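Home Kitchen Laundry Small Spaces Ask Us

Wavy Walls, Marbled Floors and a Pile of Slippers

If slippers gather in the middle of your floor the way they do in mine, a couple of baskets and ten quiet minutes will help more than a new closet ever could.

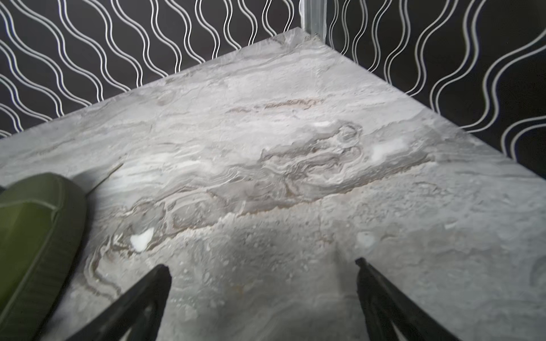

By the Karkbridge Home Notebook | September

Gray marble patterns are wonderfully forgiving (all that veining!), and that's the trouble – grit hides in them. Sweep first, then go over the surface with a barely damp cloth, working out of the corner toward yourself.

Next, gather every slipper and match up the pairs before you put anything away. An odd one goes by the door until its partner shows up. Wire baskets hung at the back and side are lovely for the little things, and they keep the floor clear for shoes. A latched case can lie flat in the corner underneath.

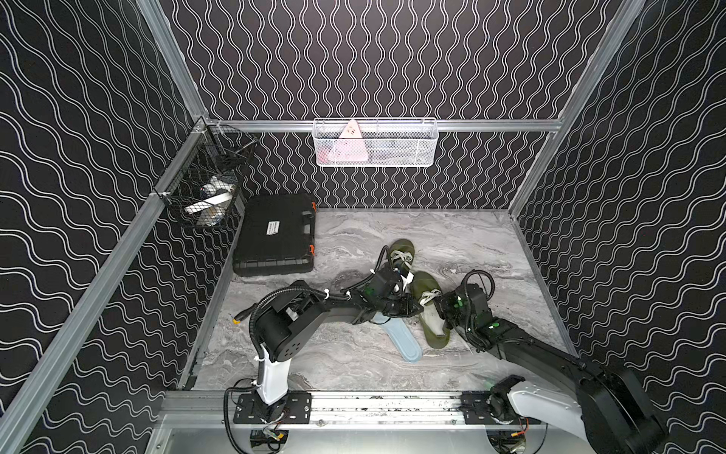

Slippers on the floor, with baskets hung above the floor.

I do mine before supper, with the radio on.

Recent tips
Washing Cloth Slippers at Home
17 Uses for a Wire Basket
Drawer Liners Under 60 Cents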